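Displaying Comment Totals in a Category Index: Final Project Report
Department of Web Publishing, Barkton College
Submitted by Ffion Owen

1. Background

The household tips blog Werent has been running on the same content management system since its first post. Its category index lists each category by name, followed by the number of posts filed under it. The site owner asked whether the index could also show the number of reader comments each category has received. The system stores a comment total for every post but keeps no total by category, and no setting in the administration panel produces one.

The aim of this project was to add the missing total without editing the core files of the system, so that future updates would not remove the work. A secondary aim was to keep the load time of the index page at or below its existing level.

2. Test Data

A copy of the site database was installed on a department server. It contained 600 posts and 3,132 approved comments. Comments awaiting moderation and comments marked as spam were left out of all totals. The category with the most discussion was Laundry, where posts on cleaning door seals continue to draw replies long after publication.
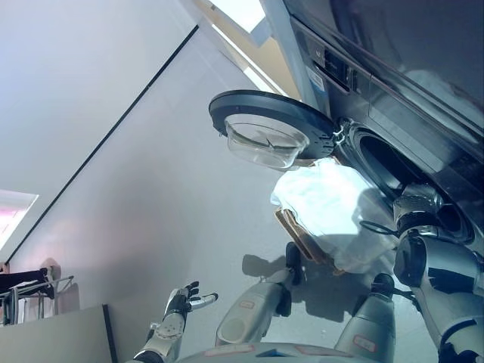 Eirlys Prydderch asked, on reading the first draft of this section, whether a comment on a post filed under two categories would be counted twice. It would, and she recommended that the report say so plainly. After discussion it was agreed that each category should show its own full total, and that the index should carry no grand total, which readers might otherwise compare with the site-wide number and find too high.

3. Method

Two approaches were built and compared.

The first ran a separate database query for each category while the page was being drawn. It needed very little code and gave correct results, but the number of queries grew with the number of categories. On the test server the index became noticeably slower to appear.

The second approach used a single grouped query joining the posts, comments and category tables. The result was stored in the system's cache and refreshed whenever a comment was approved, deleted or moved to spam. The code was placed in a small plugin named Bridier. The theme template needed one added line, and the index falls back to the original list if the plugin is switched off.

4. Testing

Each version of the index page was requested 2,000 times by a script, with the cache cleared before the run began. The second approach stayed within the original load time throughout. The first did not, and it was dropped.

Totals were then checked by hand for 10 categories against the comment lists in the administration panel. One error was found. Draft posts that had once been public still contributed their old comments. A condition on post status was added to the query and the check was repeated with no further errors.

The display was also reviewed in the Robles theme, which the site owner plans to adopt. Long category names pushed the comment total onto a second line on narrow screens, and the style sheet was adjusted to keep the two together. 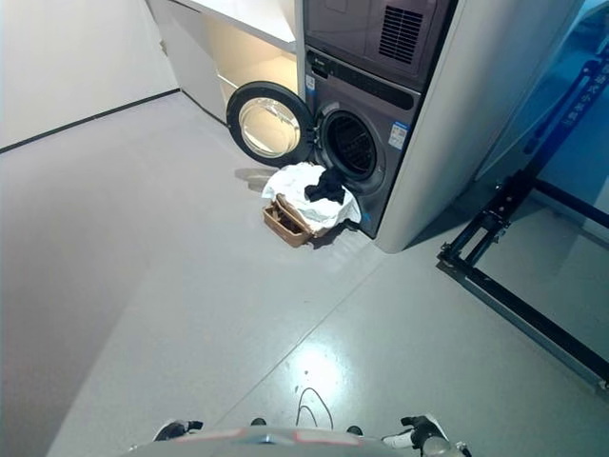 Figure 2. Washer with dryer above.

5. Remaining Work

The plugin does not yet handle nested categories. A parent category shows only the comments on posts filed directly under it. Adding the child totals would require a second grouping step and a decision on how to treat posts filed under both parent and child.

The cache is also refreshed in full after every change, even when only one category is affected. This is acceptable at the present size of the site. A partial refresh has been sketched in the project notes, and the source code and notes have been handed over to the site owner.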